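July 26, 2018

Tea notebook, cold steep trials, continued.

Started late, the kettle in the side room had been left full of descaler again. Rinsed it three times and threw the first boil away. Room 24 degrees at the start and 27 by the time we stopped, so the later cups were tasted warmer than the early ones. Noted, can't do much about it.

Leaf is the Sollow green, the bag opened in March, and the Võ oolong that Cúc brought in. The Sollow has gone a bit flat on the nose since it was opened. I would still rather use it up than start a new bag halfway through the set, so all the greens in this run come from the old one. Anyone repeating this should write down which bag they used.

Water: tap, through the jug filter, new cartridge. Tegwen measured hardness at 136 before the filter and 60 after. Last time the after figure was higher and I think the old cartridge was simply spent. That probably explains the scum on the March oolongs, which I had put down to the leaf.

Green, 6 g to the litre, fridge, steeps of 2, 4, 8 and 12 hours. The two hour steep is thin, grassy, hardly worth drinking. Four is better. Eight is where it tastes like tea. At twelve Hooman liked it and I didn't, I get a sort of boiled spinach note at the back of it. Tài couldn't tell eight from twelve on the first pass and could on the second, so he has asked to do it again blind. Fair enough.

Oolong, same weights. Much slower. At four hours there is colour but no body. At twelve it is good, soft, slightly buttery, no bitterness at all. I want to try 18 and 24 but somebody has to be here to pull the leaf, and the last time we left it to chance it sat for two days and went down the sink.

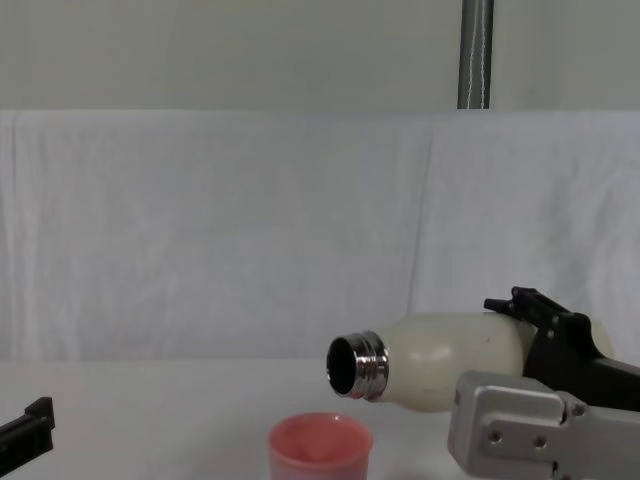
Also tried the quick version Hooman keeps going on about: 90 ml of hot water on the leaf for one minute, then top up with cold and into the fridge. It does bring the oolong forward. Four hours this way is close to eight the ordinary way, but there is an edge on it, a dryness on the sides of the tongue, and it gets worse as the cup warms up. With the green it was plain bad. Bitter straight away. Not repeating that one.

Straining is still the weak point. The paper filters are clean but slow, and they take something out of the oolong, Tegwen noticed it before I did. The fine mesh leaves dust, which carries on steeping. Went back to the Pemov cloth, folded double. Slow for the first half litre, then nearly stops. Wetting it first helps. Wringing it out does not, the last bit that comes through is cloudy and tastes of stalk, so leave it behind and accept the loss.

Scores are on the sheet inside the back cover. Tymofii's column is blank for the first four because he came in after lunch. He scored the rest out of ten and everyone else used five. I have halved his and marked them with a small h. Next time the scale goes at the top of the sheet in pen.

One more thing on keeping. I held back a little of the eight hour green from the last run, stoppered, in the fridge door. Darker than I remember and smells of hay. Drinkable on day three, not on day five. The oolong from the same day was fine on day five. So make the green in small amounts.

Money: the Bruvier invoice was 29 for two boxes of sample bottles, paid, receipt in the folder. One bottle has a bad lid, I put tape on it so it doesn't get used for anything that has to lie down.

To do
Blind repeat of 8 and 12 hour green for Tài
Oolong at 18 and 24, agree who pulls the leaf
Ask Cúc if there is any more of the Võ, we have enough for two runs, maybe three if we drop to half litres
Label for the kettle when it has descaler in it
Check the fridge temperature on the bottom shelf, I don't trust the dial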